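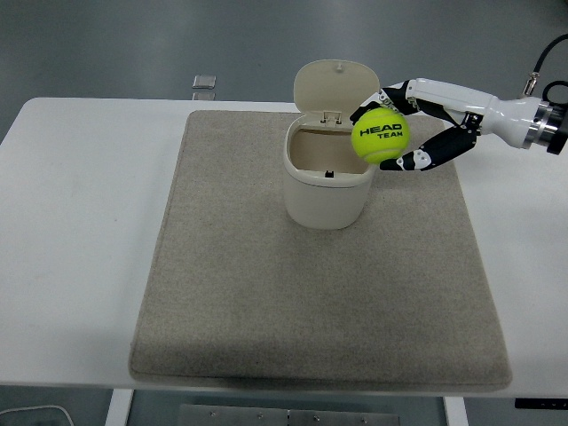

Sutrisno Tarigan

Right, I have to tell someone about this. I've gone back to tennis after 17 years away and I'm completely hooked! Public courts at Maltum Park, two evenings a week, and I've stopped caring that I lose nearly every set. The question is balls. I've been on HEAD Team and I love how they feel off the strings for the first hour, but how long do you lot keep a set going before you open a new tube?

baseliner61
Welcome back! Two sessions for matches, then they go in the practice bag. Our courts are rough old tarmac and the fluff comes off in no time.

mrs_dropshot
Two sessions?! You must be made of money. I play with mine for a good five outings. If it still bounces to my hip when I drop it from head height, it's a tennis ball.

baseliner61
Fair enough for a knock about, but you can feel a tired ball in your elbow. I had a horrible August with mine and fresh balls made a real difference.

mrs_dropshot
I'd blame the strings before the ball. What tension are you on?

baseliner61
61 pounds. And yes, before anyone starts, I know.

gowda_lefty
61! There's your elbow. Come down a bit, you'll get more depth for free - I dropped mine last spring and it was like getting a new racket.

Sutrisno Tarigan
This is brilliant, thank you all. I've no idea what mine is strung at, it's been in the loft since I stopped playing. Probably string first, then argue about balls?

gowda_lefty
Definitely. Strings that old will have gone dead. Has anyone tried a pressuriser for the balls, by the way? I'm tempted.

mrs_dropshot
My brother swears by his. I tried a few out of it and couldn't tell the difference, but he plays a lot harder than I do.

Sutrisno Tarigan
Racket's going in for a restring tomorrow. Will report back after the next thrashing!

Recent topics
Clay shoes on hard courts - any harm?
Esimier doubles ladder, partners wanted
Imudano overgrips, worth it?
One-handed backhand at 50 plus
Gowda Road courts, lights off at 9.30 pm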